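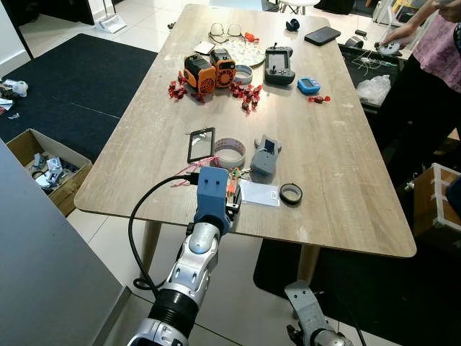
Reviews > Workshop and Office > Folding Tables

Home Reviews Guides Compare Newsletter Search

Modus folding work table, long-term review

By Irfan Farooqui

I bought the Modus to replace a desk that had started to sag in the middle. I repair small electronics on weekends and use the same room for office work during the week, so I wanted a table I could fold up and lean against the wall when family stays over. I have had it since March and use it most days.

Assembly took 17 minutes. The legs come attached. You screw on two crossbars and four rubber feet, and the hex key is in the box. One of the bolt holes on mine was painted over and I had to run the bolt in and out a few times before it would seat. The instructions are a single sheet with drawings and no words. They were clear enough except for step four, where the crossbar is drawn upside down.

The top is the best part. It is flat, and it has stayed flat. I put a long level across it when it arrived and again last Sunday and saw no change. Coffee wipes off. Flux residue comes off with alcohol and leaves no mark. A hot soldering iron will scorch it, as I found out in the second week, so use a mat.

Load is harder to judge. The maker says 300 pounds spread evenly. I have not tried that. I have had a bench power supply, two monitors and a box of transformers on it at once and the top did not bow. Leaning on one end is a different matter. With the legs locked there is still some side-to-side play, and you feel it when you write by hand or use a file. My friend Junaid Shaikh has the older Jadoon table, and his is stiffer but weighs about 10 pounds more and does not fold as thin.

The leg locks are plastic sleeves that slide down over the hinge. They work, but they get tight in cold weather and I have pinched a finger more than once. A metal catch would be better. I also looked at the Vitetton, which has metal catches, but the deepest one they make is too shallow for a monitor and a keyboard with room left to work.

Folded, it is easy to carry by one side. There is no handle. The rubber feet left gray marks on my wall until I hung an old towel there.

I ordered through Tivitetti and delivery was slow. The first table came with a crushed corner. They sent a second one and did not ask for the first back, so I cut it down for shelves.

Would I buy it again? For a room that has to do two jobs, yes. If the table is going to stay in one place, get something with fixed legs and spend the same money on a heavier frame.

Contact us | Copyright, all rights reserved | Back to top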